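Student Project Report
Module: Conflict and Security Studies, second year
Group members: Rhun Llewellyn, Fernanda Matos, Rogério Fagundes
Supervisor: Raquel Pacheco
Submitted 05/12/2000

The river dispute between Bestosura and Plirnura: a crisis exercise

1. Introduction

This report covers the crisis exercise our group ran during the autumn term. The two states, Bestosura and Plirnura, share a river and a border that was drawn badly and has been argued over ever since. Neither wants open war. Both arm groups on the other side of the line and say that they do not. We wanted to find out how long two governments can go on like this before one of them makes a mistake, and whether outside talks make any difference.

The setting was written by Henrique Veloso, who ran the same module last year and let us use his maps and his order of battle. We changed the economic part, which was thin, and added the port of Fletside as a neutral place for talks.

2. Background to the dispute

Bestosura holds the upper river and the dam. Plirnura holds the lower valley, where most of the farming is. An agreement signed in June of the first game year fixed how much water had to be let through in the dry months. It said nothing about who would measure it. Most of the later trouble came from that gap, and all three of us think the original text was too short.

The border runs for 965 kilometres. Plirnura can only guard part of it, so it pays a hill militia to watch the rest. Bestosura treats this militia as an arm of the Plirnuran state. Plirnura calls it a local defence force. We kept both names in the briefing papers so that players would have to choose which one to use, and the choice they made told us a good deal about where they stood.

3. How the exercise was run

Players were split into two cabinets and a small team of mediators. Each turn stood for one month. Orders were handed in on paper and read by the control team, which then wrote a news sheet for both sides. Cabinets could not speak to each other except through the mediators, or by open statement.

In total 112 written orders were received. Fernanda sorted them into military, economic, diplomatic and secret. Secret orders were the hardest to judge, as players often wrote what they hoped would happen and left out how. From turn three we asked for the name of the unit and the route.

4. What happened

The first turns were quiet. Bestosura cut the flow slightly and blamed repairs. Plirnura answered with a trade ban on timber, which hurt its own builders more than anyone else. On turn four the militia attacked a pumping station, killing 2 engineers, and the Bestosuran cabinet moved about 171 soldiers to the nearest crossing.

Talks at Fletside opened the next month. The mediators proposed joint measuring posts on the river - an idea taken from the Bíró paper on the reading list - and both sides accepted it in principle. They then spent two turns arguing over the wording on the militia. The exercise ended with the posts agreed and the militia clause left blank.

5. Discussion

The use of a third force made each cabinet feel safer than it was. Plirnura's players believed they could deny the raid. Bestosura's players did not believe the denial for a moment, and said so in their orders. Denial did give both sides time, though. An attack by regular troops would probably have been answered the same day.
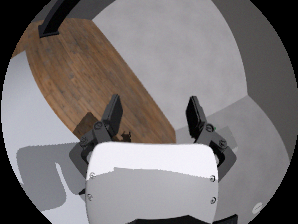 Fig. 1. Gripper with fingers open, computer rendering.

Public statements mattered more than we had planned for. Once the Plirnuran leader had promised never to disarm the hill villages, his own cabinet could not trade that point away.

6. Problems and changes

The news sheet was late on two turns, which left less time for orders. The economic rules were still too simple: the timber ban should have had a cost for Bestosura as well. Rogério suggests a larger mediation team, and a separate player for the militia leader, who in our version did whatever he was told. Real armed groups have aims of their own.

7. Sources

Course reader, sections on indirect war and on shared rivers.
H. Veloso, setting notes and maps, used with permission.
Order sheets and news sheets, kept in the group folder.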